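# About Keklow

Keklow tests robot hands, arms, cameras and controllers for people who are about to buy them. We started with one bench and two grippers on loan. We now keep 11 hands and grippers on the shelf and have written up 56 comparisons, most of them for small teams that can't afford to buy the wrong part.

## What we do

A client tells us the job. We pick the hardware that might suit it, set it up on the same arms, and run every candidate through the same moves in the same room. Bench tests come first. After that we go to furnished rooms, where the work involves soft things like cushions and upholstery that give when touched. Multi-fingered hands and simple two-jaw grippers behave very differently there.
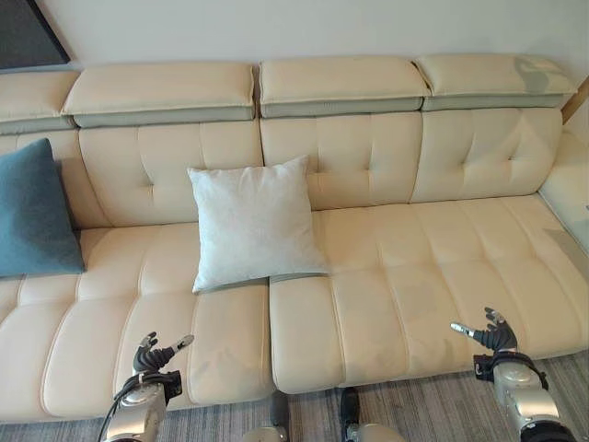
Mellor wrote to us that a two-jaw gripper would handle most household jobs at a lower price, and that we should say so more often. We do say it when the results say it. Our Trondine report recommended the cheaper part for five tasks out of eight.

## How we compare

Each candidate gets 166 tries per task. We log grip force, finger position, time per try and every drop. Controllers are swapped between runs with the hand left in place, so a bad score can be traced to the right part. Camera tests are kept separate – we learned that after a September project where we changed the camera and the controller together and had to throw out the data.

We pay a lot of attention to pale, even surfaces. Cream leather, white fabric and plain walls give a depth camera little to work with, and a hand is only as good as the position it is sent to.
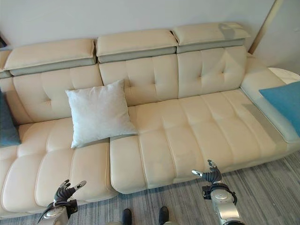 One reader of our reports asked why we publish the failed runs too, given that makers don't like it. Failed runs are the part clients use most. Makers get the report a week early and can send a reply, which we print in full.

## Working with us

A standard comparison takes around 8 weeks. We don't sell hardware and we don't take commission. Loaned parts go back when the report is out. The Dillari test sheets we use are free to download, and you are welcome to run them yourself.

Page updated Jul 2, 2025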